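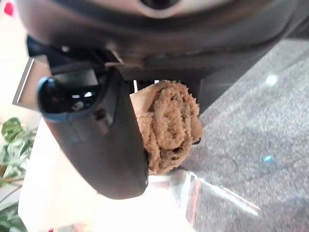
Unit 8 — Grip state and the task planner
Notes for lab group, L. Molefe, rev. August 19, 2021

Picking up from the controller unit. You have a hand that closes on command. Planner wants one bit: holding, yes or no. Cloth makes that bit hard.

Why cloth is awkward
— rolled towel squashes, so finger position alone tells you little
— force climbs slowly, no clean step like with a mug
— the wrist camera sees mostly hand and fabric, so dont rely on it for where the table is. Use head view for that
— loose flaps confuse the segmenter, it may split one towel into two objects

Grip check (Cirus module, grip_state)
1. Read finger current, 26 samples, take the median. Not the mean!
2. Compare to threshold in the Graslow config. Default is 363, raw units.
3. Ask the wrist camera for a texture match in the palm region.
4. Both agree → HELD. Disagree → UNSURE, planner waits 13 cycles and asks again.
5. Cross-check from the head. Towel in the left hand, tray past it, right hand open and free to be planned for. Glass top: depth through it is junk, mask it out. Reflections and the printed lettering too.
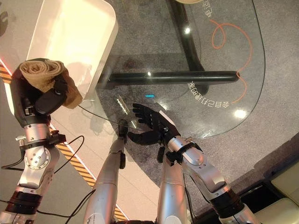
Two arms, one planner
Each arm gets its own state machine, Stikside scheduler sits on top. Free arm may move only if the holding arm reports HELD. UNSURE blocks both. Natália Nogueira's version lets the free arm retreat on UNSURE, see her branch, worth reading befor the lab.

To hand in (September)
— state diagram, both arms
— log of one run with at least one UNSURE
— short note: what should the planner do if the texture match fails but current is fine?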